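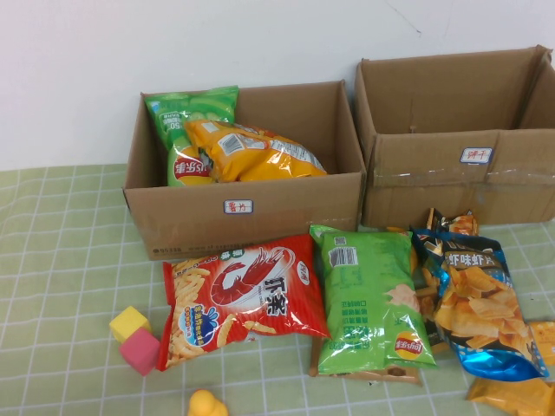 Urkside Help > House and Kitchen > Storage > Snacks in cardboard boxes

3 min read

Sorting snacks into boxes when half of them don't fit the labels

Muthu Shenoy
25/09/2020

We keep the family's snacks in open cardboard boxes. One is labeled for potato chips (薯片) and the other for biscuits (饼干). The labels are handwritten in red on small blue-bordered stickers. My mother-in-law reads Chinese more easily than English, and the kids are learning it, so the labels are staying in Chinese.

The system works for chips and for biscuits. My trouble is with everything else. We buy a lot at the Asian grocery in Plevgate and plenty of it is neither one. Shrimp crackers are the main example. The bag says 虾条, which is more or less "shrimp sticks." My son puts them with the chips. My wife says they are a cracker, so they should go with the biscuits. I have found them in both boxes and also on top of the refrigerator.

The other problem is that chip bags are mostly air. Two or three of them fill a box, they slide over sideways, and whatever is under them gets forgotten. In May I threw out a bag of seaweed rolls that had been under there since before the holidays.

Small toys also get into the snacks. The kids empty their pockets wherever they happen to be standing.

What I would like to know:

Where do shrimp crackers go?
Is it worth having a third box, or does that just turn into a junk box?
How do I keep the bags upright without spending much? I have looked at the Kartha pantry bins, but they are 37 dollars for a set and I would need more than one set.

The shelf is 30 inches wide, so a third box would have to be narrow.

Usha Joseph

I sort for a school snack cupboard and had the same argument there. What ended it was sorting by how the food gets damaged and leaving the name on the bag out of it.

Anything in a puffed-up bag that will crush goes in the chip box. That includes shrimp crackers, corn puffs, prawn chips and popcorn. Anything in a sleeve, a tray or a flat packet that can take some weight goes in the biscuit box. That includes rice crackers if they are individually wrapped and stacked. Your son is right about the shrimp crackers.

If you want the label to match, add 虾条 underneath 薯片 on the same sticker, or put a second sticker below it. You don't need a new box for one item. I would hold off on a third box until you have gone a month and written down what didn't fit in the first two. If it's only one or two things, they can live with whichever group they are closest to.

For the bags falling over, cut a piece of cardboard the same height as the box and as wide as the inside, and stand it across the middle. If it won't stay put, fold an inch at each end and tape the folds to the walls. Then file the bags upright, short edge down, with the front of each bag facing you. Put new bags in at the back. Use the larger box for chips if your boxes are different sizes. Biscuits pack down small and don't need the room. Move the labels over if you do this.

Tape the top flaps down on the outside too. When they stick out they catch on the shelf above, and the corners start to tear.

For the toys, I keep a cereal bowl next to the boxes. Toys go in the bowl and the bowl gets emptied before dinner.

skarnell_65

just get bins. cardboard attracts bugs

Usha Joseph

It can if it gets damp or if there are crumbs in it. Sealed bags in a dry box are fine in my experience. Tip the box out over the sink every couple of weeks and replace it when the bottom goes soft. Opened bags shouldn't go back in at all. Clip them and put them in a tin or a jar with a lid.

Plevgate Pete

We did a third box and yes, it became the junk box. Batteries, rubber bands, a sock. We got rid of it.

What helped us was emptying everything out onto the table before each shopping trip. Put a cloth down first for the crumbs. Check the dates, put the oldest at the front and see what you already have before buying more. The kids can do most of it if the labels are low enough on the front of the box for them to see. Ours treat it as a matching game and only argue a little.

I can't help with the seaweed question. We put ours in a drawer.

Muthu Shenoy

Thank you. I have swapped the boxes, put in a divider and added the second sticker. My wife still says they are crackers. I'll skip the third box for now and write things down for a month.

Previous Next Storage Pantry Labels Ask Back to top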